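Chores, machines and the state of things

1 December 2018

I have been asked a few times this year whether a machine can do the housework yet. The short answer is no. The longer answer depends on what is meant by "do" and by "housework", and since I spend a fair part of my working week on the question I thought I would write some of it down.

My own background is in shop-floor automation. For years I put arms behind fences and had them move identical parts from one known place to another known place. That problem is solved, in the sense that a competent integrator can quote for it and be right. The part arrives in a fixture, the fixture is bolted to a plate, and the arm doesn't need to know anything about the part beyond a set of taught positions. If the cell stops, it is usually a sensor or an air line.

Take away the fixture and the price goes up. Take away the fixture and the lighting, and most integrators will stop answering the phone. A home has neither. It also has carpets, pets, and people who put things back in a different place each time, which is their right.

The usual examples need sorting before anything useful can be said about them. The washing machine and the dishwasher are automation and very good automation. They work by getting the human to do the difficult bit, which is loading and unloading. The robot vacuum cleaner works by having a chore that tolerates mistakes. If it misses a patch today it may get it tomorrow, and a bump against a skirting board costs nothing. Mowing a lawn is much the same. None of these machines picks anything up on purpose.

Picking things up is where I have been looking since June. I have a small project called Trellow, which is a list of 40 household tasks written out in enough detail that a machine could be marked on them. "Clear the table" is no good as a test. "Move one container from the table to the shelf, upright, without touching anything else on the table" is better. Each task has a starting condition, an end condition and a list of things that count as failure. Writing the failures took longest. My first version of the container task had no rule against dragging it, and the first planner I tried found that out within the hour.

Of the 40 tasks, 31 involve grasping something at some point. The rest are pushing, wiping, pressing a switch and so on. I run them all in simulation first. I don't own an arm good enough to do them, and the simulator can be reset with a key press.

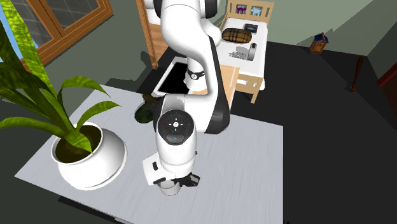
Simulation gets dismissed by people from the factory side, and I used to be one of them. The objection is that contact is modelled badly, and it is. Friction in a physics engine is a number somebody typed in, and two rigid bodies touching along a line will buzz or slide in ways that real ones don't. But a good deal of what goes wrong in a household pick goes wrong before contact, and geometry is something a simulator does well. Consider a small grey cylinder standing on a table, with the hand coming down over it from above. From most directions the hand covers the top half of the thing it is about to hold, so any camera mounted away from the wrist loses its view at the moment it would be most useful. The fingers have to finish close to the tabletop, so an error in table height matters as much as an error in the position of the container. Then there is the big potted plant at the other end of the table, with one long leaf reaching out over the surface. A planner that treats the plant as a solid box gives away a large piece of the table for nothing. A planner that treats every leaf as a rigid obstacle spends its time on detours a person would never make, as a person would just brush past.

That last point deserves more than it usually gets. In a factory cell, contact with anything other than the part is a fault. In a house, light contact is normal. People reach through curtains, lean on worktops and nudge a cup aside with the back of the hand. Nearly all the motion planning software I can get hold of has one idea about contact, which is that it must not happen. You can soften this by marking some objects as permitted, and I do, but somebody has to do the marking, and then we are back to fixtures by another name.

The second thing simulation has been good for is clutter. I can furnish a room with whatever models I have to hand and see which of the objects confuse the detector. The results are not very surprising. Plain light objects on light surfaces do badly. Anything with a strong outline does well, until something is put in front of it. Shadows cause more trouble than I expected. A hard shadow across a plain wall produces an edge at least as convincing as the edge of a real shelf, and a depth sensor is needed to settle the matter.

For planning I have used two packages. Zakuseo is the older and plainer one. It wants a full model of the room and returns a path, or tells you there isn't one, in a time you can predict. Utelis replans as it goes and copes with objects that have moved, at the cost of sometimes changing its mind halfway through. I have watched it approach the same container from the left, withdraw, approach from the right, withdraw, and carry on like that until I stopped it. There is a setting to penalise this. With the penalty too high it behaves like Zakuseo, only slower.

On my list as it stands, Zakuseo completes 21 tasks with a perfect model of the room. "Perfect model" is doing a lot of work in that sentence. If I shift each object by a small random amount and don't tell the planner, the total falls sharply, and the ones that survive are nearly all the pushing and wiping tasks. I haven't run Utelis over the full list in a form I would want to publish. It needs a camera model I trust, and mine is currently too kind. It has no glare and no motion blur, and it never gets a fingerprint on the lens.

Fabric I have left out entirely. Towels, bedding and clothes make up a large share of the housework in most homes, and a rigid body simulator has nothing to say about them. There are cloth models, and they look fine on screen, but I have yet to use one that behaves sensibly when pinched between two fingers and lifted. Folding demonstrations exist and are slow, and they tend to start with the item already laid out flat.

The shop floor is further ahead than the kitchen, though by less than the brochures suggest. I went to see a line at Marar, where they have been trying to get an arm to empty mixed tubs of returned parts. This is about the nearest thing in industry to clearing a table. The arm does the easy parts from the top of the tub and a person does what is left at the bottom. They are pleased with it, and I think they are right to be. It takes the dull part of the job away, and they planned for the remainder from the start. The mistake would have been to promise an empty tub.

I suspect the first useful domestic arm will be sold on similar terms. It will be fixed in one place, probably over a worktop, and will do a few tasks on things it has been shown. It will need the worktop kept in reasonable order, and it will be slow. Whether anyone wants to pay for that is outside my field. For someone who can't easily grip or lift, a slow machine that reliably moves a container from one place to another might be worth having well before it can do anything else on my list.

Next for Trellow is splitting the grasping tasks by how much of the object is hidden at the point of closing the fingers, as I think this predicts failure better than the shape of the object does. I also need to rewrite the two tasks that involve lids. At the moment both can be passed by knocking the lid off on to the floor.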